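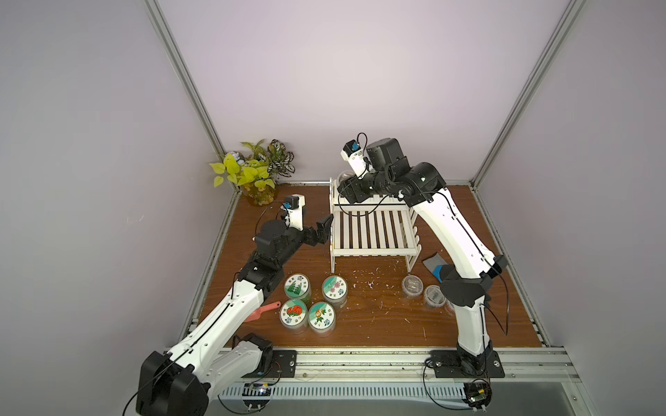 Section 4. Putting the Ratetti bench into service

Reading time: 10 minutes

We use cookies to remember your language and which sections you have read. Accept all / Manage choices

By this point the enclosure should be standing, both arms should be on the front rail, and you should have stopped finding washers in your shoes. If any of these is untrue, go back to Section 3. The washers are optional.

This section covers first power, homing, the wrist cameras, the shelf and the first stocking run. It was written for the bench in the Camenzind workshop and revised in September after Emil Wyss tried to follow the earlier version at home and rang me from under his kitchen table. Where his build differs from ours I have said so. Where yours differs from both, pencil it in the margin and be brave.

4.1 Before you switch anything on

1. Check that both base plates are tight on the rail. Push each base sideways with the heel of your hand. If it creaks, tighten it. If it moves, tighten it and think about your life.

2. Run the loose cables along the links and leave a loop at every joint big enough for the joint's full travel. A loop that looks silly when the arm is folded is about right when it is stretched.

3. Put the emergency stop where the person at the bench can reach it without leaning over the rail. Ours spent its first month behind the monitor, next to the biscuits.

4. Plug in the left supply, then the right. Wait for both controllers to finish their start-up chatter before you open Emora.

CAUTION: The arms are not held up by anything when the power is off. Support the long link with your hand before you pull a plug. It comes down more slowly than you fear and harder than you expect.

Note on fixings: the kit has 28 screws for the arm mounts and uses all of them. If you have one left over, it is not a spare.

4.2 Homing the arms

1. In Emora, open the Bench page and choose Home Left. Keep your hands outside the rail.

2. When the left arm has parked, choose Home Right. Do not choose Home Both on the first day. Home Both assumes each arm knows where the other is, an assumption that has ended better relationships than this one.

3. Compare the parked pose with the printed card. A few degrees out at the wrist can be trimmed in software. If the elbow is pointing the wrong way, the arm has been mounted a quarter turn out and no amount of trimming will help.

4. Save the pose under a name you will recognise later. The workshop computer still has files called "good", "good2" and "actualgood", and Aurelia Mayrhofer will not let anyone delete them until she remembers which one works.

If an arm stops halfway through homing and beeps, look for a cable caught on the corner of the base. If there isn't one, look again.

4.3 Fitting out the table

The bench wants a shelf at the back, things to put on the shelf, and enough clear table in front for two arms to get in each other's way. Any light two-tier shelf will do if it is narrower than the reach of the arms and you don't mind it being knocked over. Screw it down if you like. We left ours free, on the theory that a shelf which slides is cheaper than a finger which snaps, and I stand by the theory.

1. Stand the shelf centrally against the back wall, with room for a hand behind it.

2. Mark the foot of each leg on the table with pencil. Masking tape shows up in the cameras and confuses the edge finder.

3. Choose containers with lids. Clear plastic is the hardest material for the cameras and also the easiest to get hold of, so you may as well start as you will have to go on.

4. Put fixed decoration in a back corner and leave it there. Once the arms have been taught around a plant, the plant is structural.

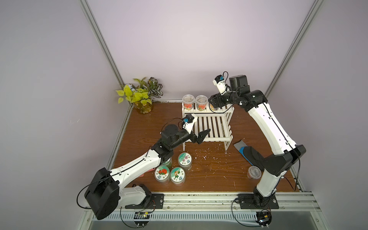
Can both arms work at the shelf at the same time?

They can, provided each has been given its own tier or its own half of the table in the Zones tab. Emora slows the second arm when the two zones come within a hand's width of each other, and stops it if they overlap. Set the zones generously at first. You can tighten them once you have watched a few runs and recovered your nerve.

4.4 Wrist cameras

Each wrist carries a small camera on a printed bracket. The bracket is the weakest part of the whole bench and should be treated as such. Gebhard Marti printed our first set with the layers running the wrong way and we had a bag of halves by the end of the afternoon.

1. Push the camera into the bracket until it clicks. If it doesn't click, it will let go during a run, with the timing of a trained comedian.

2. Fix the bracket with Fimix on the threads. One drop. The tube gives you four.

3. Leave the Fimix overnight. Yes, overnight.

4. Open the camera view in Emora and move the wrist by hand through its range. The finger should stay in the picture at one side throughout. If it wanders out of view, loosen the bracket and turn it towards the finger.

5. Set the focus for the distance at which the gripper closes. Near things will be a touch soft after that and far things softer. The arm does not read labels and will not mind.

6. Fix the exposure by hand. Automatic exposure looks splendid until a shiny lid swings past and everything else goes dark.

Light matters more than the camera does. We have 700 lumens over the bench, bounced off the ceiling, and it is enough from September onwards when the window gives up. Pale, plain walls help. Choose any colour you can live with, as long as it is matt.

CAUTION: Do not wipe the lens with the workshop rag. You know which rag.

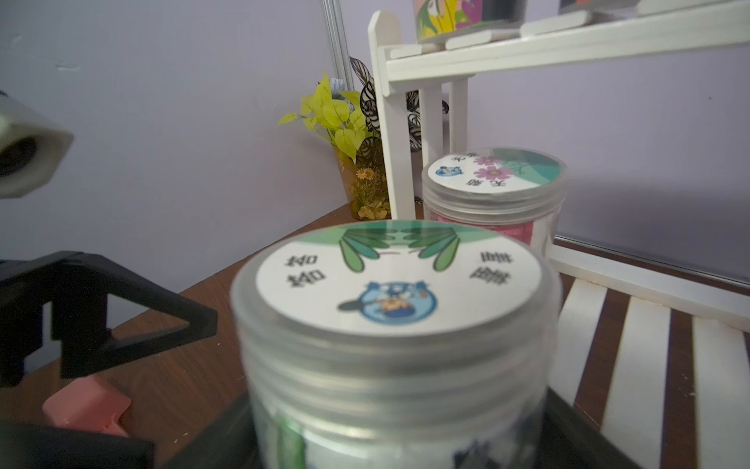

4.5 The first stocking run

A stocking run moves containers from the table to the shelf, one at a time, with you driving. The recording of your driving is what the bench learns from, so do it at the speed you would like to see again.

1. Set the containers out on the table within easy reach of the arms. Vary the places from run to run.

2. Press Record and wait for the tone.

3. Bring the gripper to the container from the side, low, with the jaws open wider than you think they need to be. Close slowly. Stop when the container stops moving.

4. Lift straight up before going anywhere else. Dragging a jar is quicker and teaches the arm to drag jars.

5. Lower it on to the slats, open the jaws, and back out the way you came in.

6. Press Record again to finish. If you dropped something, keep the run and tick Fumble. Do not delete it in a huff. Reto Reisinger deleted an entire evening's worth this way and had an arm that could do the job beautifully so long as nothing ever went wrong, a gift that proved hard to use.

Emora keeps the last 3000 runs on the local disk and then starts eating the oldest. Copy them off before you get anywhere near that. It does warn you, in pale grey text at the bottom of a page you have no other cause to open.

Note for left-handed users: the handsets swap over in Settings. The arms don't, so cross your arms at your own risk. 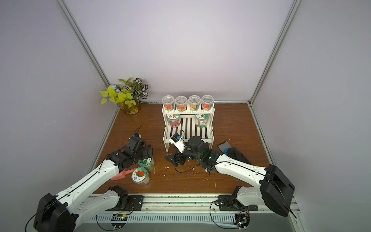

Resetting the bench between runs takes longer than the runs do, and it is the part people skimp. Decide what a full shelf means and write it on the wall next to the monitor, otherwise every operator will have a private opinion. Aidan Ó Néill holds that you should fill the shelf to the last slat; I prefer to stop early and keep the arms out of the corners. With four cups across the upper tier I call that tier done, and with a pair of jars on the lower one there is still work for the left gripper among the jars down on the table. Whichever rule you pick, use it for the whole batch.

1. Park both arms. Wait for Parked to show twice, once for each.

2. Take the containers down by hand and check the lids. A loose lid will come off at the top of the lift.

3. Push the shelf back to its pencil marks.

4. Brush the table if the batch calls for a clean one, or leave the crumbs if it doesn't, and put that in the notes field either way.

5. Move any hand tools to where the next run needs them. Anything soft, such as a cloth, should be laid flat or left alone. Arms are poor at half-folded.

4.6 When it sulks

Arm stops mid-air, no message. Check the emergency stop. Somebody has leaned on it.

Gripper closes on nothing, repeatedly. The wrist camera has turned in its bracket. See 4.4, and consider whether you did leave the Fimix overnight.

One arm shakes slightly at full stretch. Normal with a heavy container. If it shakes with an empty gripper, tighten the base.

Emora says "Zone conflict" with both arms parked. The saved pose belongs to another bench. Home each arm again and save under a new name, ideally not "actualgood2".

Shelf slowly travels to the right over an evening. So does ours. Step 3 of the reset.

For belt changes and finger pads, go to Section 5.

Related sections
Section 2: Cutting and squaring the rail
Section 3: Mounting the arms
Section 5: Belts, pads and other things that wear out
Printing brackets the right way up, by Gebhard Marti
Emil's kitchen-table build: parts list and regrets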